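Sealing a pale wood worktop — oil or varnish?

trimthorpe_tess
February 2018
We've finally picked a worktop for the back kitchen (the Ilach one, 142 quid) and I can't decide how to finish it. I want it to stay pale. My sister swears by oil, but hers has gone the colour of tea! This is the sort of tone I'm after:

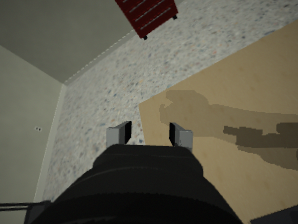 Light wood, bit of grain, nothing orange.

oldplanebob
Oil, every time. You can patch it in 10 minutes with a rag. Varnish looks lovely until it chips by the sink, then you're sanding the whole lot.

marrowfat
Disagree with Bob, sorry. I did three thin coats of water-based matt varnish on ours and it's still pale after years of teenagers. Sand lightly between coats and do the underside too or it'll cup.

oldplanebob
Years of teenagers or years of takeaways? ;) Mine gets used.

marrowfat
Cheeky. Both.

Sala_Jo
Think about the floor as well, Tess. Tan against speckled grey terrazzo works nicely, I reckon — you don't want both of them yellow.
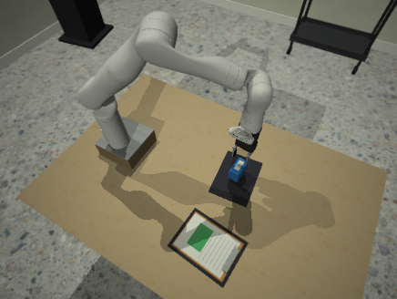 Re: Sealing a pale wood worktop

trimthorpe_tess
Oh, I do like that with the grey. Going to try both finishes on the offcut and leave wet teabags on it overnight. Will report back.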